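チケット：選手登録システム「Rasarine」移籍手続き画面が先に進まない
報告者：Themba Ntuli（Corkau FC 事務局）
担当：Dineo Sithole（Rasarine サポート）
優先度：高（報告者の申告では「最高より上」。該当する選択肢なし）
状態：解決済み

■ 報告内容（2024年6月20日）

Ferkska から獲得するミッドフィルダー、Siyabonga Kruger の移籍登録を進めていますが、「メディカルチェック結果」の画面で止まります。「次へ」を押すと同じ画面に戻り、入力した内容は全部消えます。すでに9回入力しました。選手の身長と既往歴は、もう本人よりよく知っています。

画面に出るエラーは次のとおりです。

エラー57：選手の状態が不正です。

本人は隣の部屋でサンドイッチを食べていて、状態はきわめて良好に見えます。会長は入団会見の時間をすでに記者に伝えました。登録が終わっていないことは、まだ会長に伝えていません。

環境：事務局のノートPC、ブラウザは最新版。再起動は済ませました。聞かれる前に書いておきます。
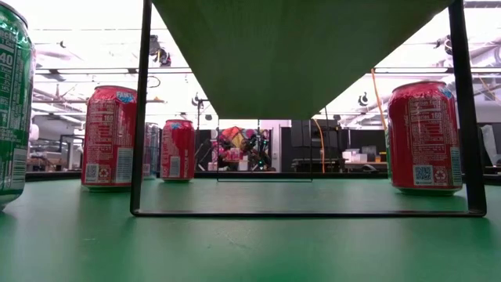
■ サポート返信 1（Dineo Sithole）

ご連絡ありがとうございます。再起動の件、先回りしていただき助かります。こちらの台本の一行目がなくなりました。

エラー57は、移籍元クラブ側の選手ステータスが「放出可」になっていない場合に表示されます。文言が紛らわしいのは承知しており、修正要望も出ています。要望を出したのは私で、受け取ったのも私です。

お手数ですが、以下をお知らせください。

・移籍元が Ferkska のどのチームになっているか（トップ、リザーブ、ユース）
・契約形態の欄が「完全移籍」か「期限付き移籍」か
・メディカル結果の添付ファイルの形式と容量

■ 報告者返信 1

移籍元はトップチーム、完全移籍、添付はPDFです。容量は600KB。

Ferkska の Yolandi Mahlangu さんに電話したところ、先方の画面では「放出可」になっているそうです。念のため一度「放出不可」に戻して、もう一度「放出可」にしてもらいました。その間、書類の上では選手がうちに来ないことになっていたわけで、電話を持つ手に少し汗をかきました。

結果は同じ、エラー57です。

■ サポート返信 2（Dineo Sithole）

ログを確認しました。先方のステータス変更は正しく届いています。疑ってしまった Mahlangu 様によろしくお伝えください。

ただ、システム内に Siyabonga Kruger という選手が二人います。一人は今回の選手、もう一人は同姓同名で生年月日も同じ、所属は D'Souza アカデミー、ポジションはゴールキーパーです。御社の申請は後者に紐づいています。心当たりはありますか。

■ 報告者返信 2

本人に聞きました。子どものころ D'Souza アカデミーの入団テストを受け、ゴールキーパーとして一試合だけ出たそうです。5点取られて、翌週から中盤に回されたと言っています。スカウト資料のどこにもない話で、うちの監督の Lwazi Rampersad は今日いちばん楽しそうにしていました。

つまり、うちは今、廃業したゴールキーパーを獲得しようとしているのでしょうか。

■ サポート返信 3（Dineo Sithole）

システム上は、そうなります。

アカデミー時代の記録が退団処理されないまま残り、プロ契約の際に別の選手として新規登録されたのが発端です。検索画面では古い登録が上に出るため、御社では上の行を選ばれたものと思われます。古い登録には「放出可」という項目自体がなく、何度押しても57が返ります。

対応手順は次のとおりです。

1. 現在の下書きを「破棄」する（「保存して閉じる」では古い紐づけが残ります）
2. いったんログアウトする
3. 選手検索で、所属クラブを Ferkska に絞り込む
4. 表示された選手を選び、新しい申請を作成する
5. メディカル結果を添付し、「次へ」を押す

二重登録の統合はこちらで行います。統合には D'Souza アカデミーの承認が必要ですが、今回の申請はその完了を待たずに進められます。

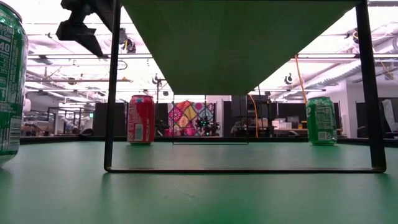
■ 報告者返信 3

手順1で「破棄」を押したところ、「この選手を破棄しますか？」と聞かれました。会長がちょうど後ろに立っていました。説明にしばらくかかりました。

手順5まで進み、「次へ」が通りました。続いて背番号の画面です。希望の番号を入れたら「使用中」と出ましたが、これは本当に使用中でした。システムを疑う癖がついてしまって申し訳ありません。空いている番号で本人の了承を取りました。少し不満そうです。

申請は「承認待ち」になっています。このまま待てばよいですか。

■ サポート返信 4（Dineo Sithole）

はい、お待ちください。その間に画面の再読み込みを繰り返されますと、二重申請の警告が出ることがあります。ログを見るかぎり、すでに始めておられるようです。

■ 報告者返信 4

やめました。

承認の通知が届きました。会見には間に合い、会長は「すべて予定どおり」と話していました。チケットは閉じてもらってかまいません。

あと一点だけ。選手紹介ページのポジション欄がゴールキーパーのままで、サポーターから問い合わせが来はじめています。直し方を教えてください。

■ サポート返信 5（Dineo Sithole）

紹介ページは登録データの写しを表示しており、古い写しが残っているようです。こちらで更新をかけました。ミッドフィルダーと表示されることを確認済みです。

■ 対応記録（内部）

原因：アカデミー登録とプロ登録の重複。検索結果の並び順により旧登録が選択された。
処置：新しい申請の作成を案内。紹介ページの写しを手動で更新。
残作業：D'Souza アカデミーへ統合承認を依頼（送付済み、返答待ち）。検索結果に登録種別を表示する改善を起票。エラー57の文言修正を再度起票。「破棄」の確認文も、対象が選手ではなく下書きだとわかる表現に直すこと。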